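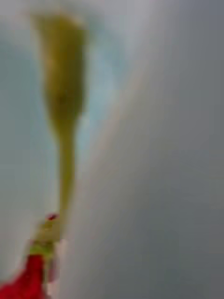 Green object, close up.

Mikemness Community Kitchen
Minutes of the members' meeting, January 9, 2026

Present: Crisóforo Orozco (chair), Andham, Stubbs, Graten, and members as signed in the book. Minutes taken by Stubbs.

1. Minutes of the last meeting
Approved with one correction. Under item 4, "freezer" should read "upright refrigerator." Graten moved, Andham seconded.

2. Matters arising
The back door closer has been replaced. The invoice came in under the quote and has been paid. The key safe code was changed and members who open up in the mornings have been told the new one. The letter to the landlord on the gutter over the loading step has not been answered. Stubbs to write again.

3. Range hood cleaning
The current contract ends in May. Two quotes were received, both for a yearly visit with a written report. Orozco said the lower quote does not cover the duct above the ceiling, and the insurer asks for the full run. Graten asked whether the roof fan was part of either price. It is part of the higher one only. Agreed to accept the higher quote at $900. Andham to sign and return it.

4. Booking hours
Evening slots are full through the end of the quarter. Mornings are still light except for the bakers. Discussion on whether a member may hold the same evening slot week after week. Some felt this shuts out newer members. Others have standing orders to fill and need to know their hours. Motion by Graten that no member hold more than 2 standing evening slots. Carried, with Andham voting against. Takes effect with the next booking sheet. Andham asked that her objection be noted: she would have preferred to open the kitchen an hour earlier first and see if that helped.

5. Dry storage
Shelves are to be labeled by member name and date. Unlabeled goods will be moved to the cart by the office and thrown out after a week. Flour and sugar must be kept in lidded bins. Stubbs will print labels. Members to bring their own bins.

6. Membership
The roll stands at 77. Renewal notices have gone out. Anyone who has let a food handler card lapse cannot book until a copy of the new one is in the office binder.

7. Dish area
Complaint received on pans left to soak overnight. Members are reminded that the sinks must be empty at the end of each booking. Orozco will speak to those on the late slots.

8. Other business
Request for a second scale at the prep counter. Graten to price one and report back. The radio is to stay off during the shared hours.

Next meeting to be posted on the board by the office.

Meeting adjourned.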